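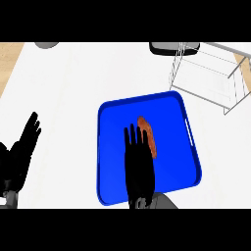 Notebook entry, Jun 24, 2020
Subject: Demonstration for the Pintér delegation, Lomville workshop
Entered by: Z. Kelmendi
Present: Z. Kelmendi, Mimoza Mujić (operator), 4 visitors from Pintér

Purpose of the visit. Pintér has asked whether the two-handed setup is far enough along to be considered for their meal assembly study. The request goes back to the February meeting, where we agreed to show the food tray task in simulation before any discussion of hardware. Today's session covered the simulated task only.

Setup. Scene loaded from the Mokus library, breakfast set, without changes to the lighting or the table. Blue tray on the white table, wire dish rack left standing behind it. Mimoza proposed removing the rack to keep the view simple. I asked that it stay, as the visitors' own counters are crowded and they would have raised the point. Control was through Kiklow on the workstation by the window. The laptop was kept ready as a spare and was not needed.

Program as delivered:
10 minutes of introduction (ZK)
20 minutes of demonstration (MM)
Questions, which ran well past the time allowed

The introduction was too long. Two of the visitors had read the summary beforehand and the material on arm calibration repeated it almost word for word. For the next visit, cut to 5 minutes and begin with the hands on screen.

Demonstration. Mimoza began with the approach to the tray and stopped the simulation several times so that the visitors could look at the position of the right hand relative to the food. The left hand was kept over the open table for this part. One visitor asked why it was not lowered out of the way altogether. Mimoza explained that the left arm holds a ready position by default and that a lower position can be set in the task file. I am not certain the default is the best choice for a demonstration, and we should discuss it.

The croissant drew the most interest. Pintér handles a great deal of pastry and their concern is with crushing. It was explained to them plainly that the food items in the current scene are rigid and that nothing shown today should be read as evidence about pressure on a soft product. They accepted this. The question will come back, and we need a better reply than the one I gave. 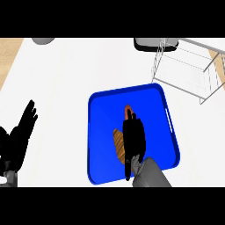 Right hand at the croissant, left hand open over the table.

Questions raised by the visitors:
– Can the tray be replaced by their own model? Yes, if they supply the geometry. Mimoza to send the format notes.
– How many trial runs would be expected before a written report? I said up to 1,000, depending on the number of food items. This figure should be checked before it goes into any letter.
– How does the operator judge depth when the hand covers the item? Mimoza described the second view in Kiklow. It was not set up on the projector. It should be next time.

Remarks. The projector shows the black hands as nearly solid shapes, and from the back row the fingers are hard to tell apart. A lighter hand material for visits would help – MM believes this is a small change in the scene file. The room was warm with the door closed.

Actions:
ZK – thank-you letter to Pintér, with the corrected trial figure
MM – format notes; second view on projector; try lighter hand material
Both – review left arm ready position
Open – soft food model, no owner assigned

Last updated: by M. Mujić, action list only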